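Warum verheddern sich Kabel?

Wissen für Kinder, Technikwerkstatt Bamow
Stand: 1. Mai 2019

Ein Kabel wird ordentlich in eine Tasche gelegt. Die Tasche wird getragen, abgestellt und wieder hochgehoben. Beim Auspacken ist aus dem Kabel ein Knäuel geworden. Dieser Text erklärt, wie das kommt und wie man Kabel so verstaut, dass sie glatt bleiben.

Woraus besteht ein Kabel?

Im Inneren eines Kabels liegen Drähte, meistens aus Kupfer. Kupfer leitet den elektrischen Strom sehr gut. Ein einzelner dicker Draht wäre aber steif und würde brechen, wenn man ihn oft biegt. Deshalb verwendet man für bewegliche Kabel viele dünne Drähte, die miteinander verdreht sind. Ein solches Bündel heißt Litze. Um jede Litze liegt eine Hülle aus Kunststoff, die Isolierung. Sie leitet keinen Strom. Mehrere isolierte Litzen, die Adern, werden von einer zweiten Hülle zusammengehalten, dem Mantel.

Der Mantel bestimmt mit, wie sich ein Kabel verhält. Ist er dick und hart, lässt sich das Kabel nur in weiten Bögen legen. Ist er dünn und weich, entstehen leicht enge Schlaufen.

Wie entsteht ein Knoten?

Für einen Knoten braucht es eine Schlaufe und ein freies Ende. In der Tasche liegt das Kabel in mehreren Bögen. Bei jedem Schritt wird die Tasche geschüttelt, und die Bögen verschieben sich gegeneinander. Dabei kann ein Ende über ein anderes Kabelstück rutschen und danach unter ihm hindurch. Wiederholt sich das einige Male, ist der Knoten fertig. Von selbst löst er sich selten wieder auf. Dazu müsste das Ende genau denselben Weg zurückgehen.

Die Länge spielt eine große Rolle. Ein Kabel von 30 Zentimetern verknotet sich kaum. Bei 70 Zentimetern kommt es schon vor. Ein Kabel von 255 Zentimetern liegt in vielen Bögen übereinander, und die Enden finden viele Stellen, an denen sie hindurchrutschen können.

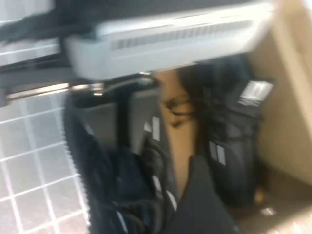 Verheddert und verknotet sind zwei verschiedene Zustände. Bei einem Knoten ist das Kabel fest in sich verschlungen, und wer an den Enden zieht, macht ihn enger. Verheddert nennt man Kabel, die nur kreuz und quer liegen. Zwischen den dunklen Teilen auf dem Foto laufen dünne schwarze Kabel in Schlaufen übereinander. Ob ein Knoten dabei ist, lässt sich von außen nicht sagen. Dafür muss man ein Kabel vom einen Ende bis zum anderen verfolgen. Bei gleicher Farbe ist das schwierig, denn an jeder Kreuzung können die Augen auf das falsche Kabel geraten.

Wie wickelt man ein Kabel auf?

Viele wickeln ein Kabel um Hand und Ellenbogen. Dabei wird es mit jeder Runde ein Stück in sich verdreht. Diese Verdrehung heißt Drall. Beim Auslegen bildet ein Kabel mit Drall kleine Kringel. Zieht man daran, entstehen Knicke, und in einem Knick können die feinen Drähte brechen.

Besser geht es so:

Gerät ausschalten und den Stecker ziehen. Dabei am Stecker anfassen, nie am Kabel.
Das Kabel auf einem freien Boden auslegen.
Ein Ende in die Hand nehmen und lockere Ringe legen, alle gleich groß.
Das Kabel dabei leicht zwischen den Fingern rollen, damit die Ringe flach bleiben.
Zum Schluss ein Klettband um alle Ringe legen.

Das Klettband hält die beiden Enden fest. Ein Ende, das sich nicht bewegen kann, kann auch durch keine Schlaufe rutschen.

Kurz erklärt

Ader: eine Litze mit ihrer Isolierung
Drall: Verdrehung eines Kabels um seine eigene Längsachse
Isolierung: Hülle, die keinen Strom leitet
Litze: Bündel aus dünnen Drähten
Mantel: äußere Hülle des Kabels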